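21 October 2023 – Wollard room, kitchen corner

Back on the dish rack job. Cleared up over by the dark brown uprights first, next to the pale wall, and wiped my way along to the clear panel (it smears if you so much as look at it!).

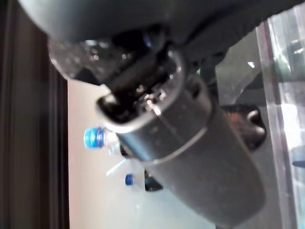
Pale wall, brown strips to the left, clear panel on the right.

Then the blue rack. I like this one – chrome wires through a blue plastic frame, and the little molded clips are easy to get a brush behind. Still droplets on the dark surface beside it. 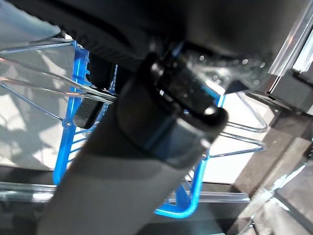
Leidy Pacheco would rather we dried the wires by hand before stacking any plates, and wants 26 minutes of air drying after that. Fine, trying it next round.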